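Finished Breathnach last night, the big family saga that has been on my shelf since before I moved. Putting my thoughts in a thread because they won't fit in one post. Mild spoilers for the first half, none for the ending.

1/ The setup: a family runs a boatyard on an estuary, three generations of them, and the book is named after the yard. It opens with the yard being sold and then goes back to when it was built. You know from page one that they lose it. I thought that would bother me and it didn't.

2/ The first 50 pages are slow. There is a long section about the lease on the land and who signed what. I put the book down twice during that part. If you're stuck there, the lease does matter later, so don't skim it like I did. I had to go back.

3/ It picks up when the oldest daughter, the one everybody calls Piter, comes home from the city. She doesn't say much and she doesn't explain why she's back. For a while she just does the accounts and sleeps in the room over the paint store. I'd have read a whole book of that.

4/ About the name. Several people asked me if it's a typo for Peter. It isn't. It comes from a nickname her grandfather gave her and it gets one line in chapter 6. Blink and you'll miss it. 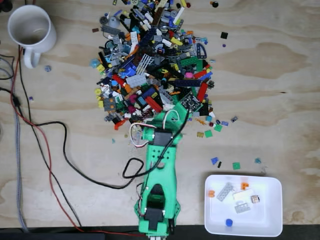

5/ The order of the chapters is the thing most reviews complain about. You get the sale, then the building of the yard, then a wedding, then a flood, then a childhood summer that belongs before the wedding. For the first third it felt like that heap of LEGO, every color at once and no sign of what it's supposed to be. Then a few pieces get picked out and set to one side, a bit like the ones in the white tray, and I started to see which chapters went together. By the flood I had stopped checking the dates.

6/ If the dates do bother you, there's a family tree at the back of the paperback. The ebook I borrowed first didn't have it. Warning that the tree gives away one marriage and one death.

7/ The flood chapter is the best thing in it. It covers one night and it's told by the youngest brother, who is nine and mostly worried about a dog. The adults are making terrible decisions in the next room and he only hears parts of it. I read it in one sitting and then read it again the next morning.

8/ What I didn't like: the mother. She's written as cold from start to finish and we never get a chapter from her side. Everybody else gets one, even the man from the bank. I kept waiting for hers. With a book this long there was room.

9/ I also didn't need the dream sequences. There are two of them and I couldn't tell you what either one added. The second one has a talking heron.

10/ People keep comparing it to Firlow, which I read in January. I get why. Both have a family, a house by water and a lot of people not speaking to each other. But Firlow is a much angrier book and a much shorter one. Firlow wants you to pick a side. With Breathnach I was still changing my mind about the uncle on the last page.

11/ If you've read neither, start with Firlow. You can finish it in a weekend and you'll know if you like this kind of story. If you hate it you've saved yourself a very long novel.

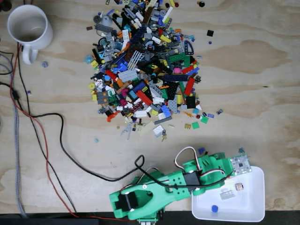
Sorting in between chapters. Mug's empty.

12/ Somebody asked about the audiobook. I tried it for the middle part on my drives to work. The reader is good with the old men and not so good with the children, who all sound the same. With the chapters jumping around I kept losing track of what year it was, and you can't flip back while driving. I went back to paper.

13/ My copy is the Flititz edition, the one with the plain gray cover. The print is small. The paper is thin enough that you can see the next page through it in strong light. The spine held up fine though, and I'm not gentle with books.

14/ The ending, without details. It comes back to the sale, so you've read some of those lines already in the prologue. They hit differently the second time. The last chapter is almost 80 pages and it covers one afternoon. I thought that would drag and I was up until two in the morning with it.

15/ Rating: four out of five. It would be four and a half if the mother had gotten her chapter. I don't do halves, so four.

16/ This was number 2 on my list of long books I own and keep avoiding. I'm not trying for 52 books this year like I did last time. That turned me into a person who picked books by how thin they were. This year it's whatever I want, at whatever speed.

17/ Next up is something short. I have a book of ghost stories from the library that is already overdue, so probably that. If you've read Breathnach, tell me what you made of the uncle and the boat. I have a theory but it's a spoiler, so I'll put it in the replies.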